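Notebook, fruit-to-basket, February
Bench 2, wrist camera only
Project: Urketti

Start 9:40. Carrying on from the last entry. The question is still whether the wrist view alone is enough for the policy to decide where to release, or whether we need the overhead view back. Overhead is disconnected for the whole of this entry.

Setup as before, apart from three changes:

Gripper closing force lowered one step. The old setting left dents in the softer pieces and the dents were showing up in the finger current traces as a slow sag after contact.

Image crop widened. The old crop lost the near end of the basket whenever the wrist dropped below the rim.

Action chunk shortened from 16 steps to 8 at execution time. Training is unchanged, still 16.

Training set is the Krasniqi demonstrations, 131 episodes after filtering. I dropped the ones where the operator regrasped in the air. They are kept in a separate folder in case we want recovery behavior later. Do not merge them back without noting it in here.

Checkpoint is the Baseo run, last save. Validation loss was still going down slightly when it stopped, but the two saves before it behave the same on the bench as far as I can tell.

Rollouts. Fixed start pose, basket at the marked angle, pieces laid out by hand from the printed sheet. An attempt counts as a success if the piece ends up inside the basket and the arm returns to the start pose without a stop. A piece that lands on the rim and falls in counts, but gets an R in the log.

110 attempts in total across the session. 7 failures, all logged with the step index at which things went wrong. Of the 7, 5 were at release and the other two at grasp. The grasp failures were both closures on the edge of a piece, with the current spike arriving early on one finger. I am not going to chase those until the finger pads have been checked.

The release failures are more useful. All 5 happened late in a fill, with several pieces already in the basket. With few pieces inside, the policy goes to much the same spot over the floor of the basket each time. As the fill goes on it starts to shift the release point, and this is the behavior we wanted to see. In the failures it shifted too far and opened over the side wall.
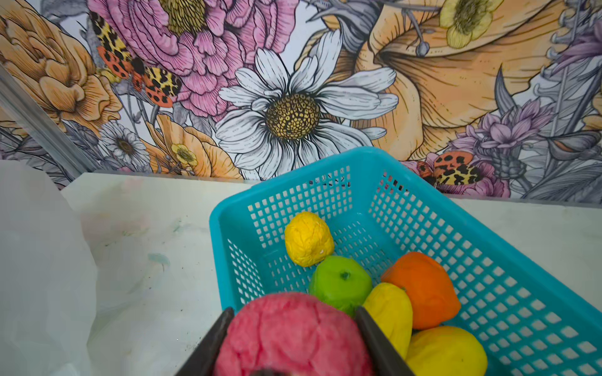 Wrist view, pink piece held, five already in the basket.

The difficulty is visible in a view like this one. The held piece takes up much of the lower middle of the image, and the basket runs out of view on the right and at the near end. The free floor is mostly along the right side, so the policy has to place the release with only part of the rim to go by. With a smaller piece in the fingers more of the basket would be visible. I have not split the results by piece size yet.

Checked whether the background matters. The flower mural is in every demonstration and takes up a lot of the input, and it has strong orange and yellow areas close in color to some of the fruit. Ran the encoder saliency on stored frames. Before grasp there is some response on the mural. After grasp it falls off and most of the weight sits on the rim and the held piece. Saliency maps are weak evidence and I would not put this in the report without an occlusion test behind it.

Occlusion test, offline: masked the mural with flat gray in stored frames and compared predicted actions to the unmasked ones. Position output moves very little after grasp. Before grasp the approach direction changes by more than I would like. Masked frames are out of distribution, so part of that may be the gray itself. Repeat with blurred mural before drawing anything from it.

On the shorter chunk: motion is visibly less smooth near the rim, with a small correction at each chunk boundary. The added wrist acceleration is within limits. I think it is worth keeping, but this session changed three things at once and cannot separate them. That was a poor choice on my part. Next session reverts the crop and force and varies the chunk length alone.

Logs are under butumgate/wrist_only, same naming as before. The first few files have the wrong force value in the header. The value in the controller dump is the correct one.

To do:
Split release results by held piece and by fill count
Blurred mural test
Check finger pads for wear
Chunk length comparison, 16 against 8, nothing else changed
Fix header script

Stopped 16:15. Arm parked, overhead camera left disconnected.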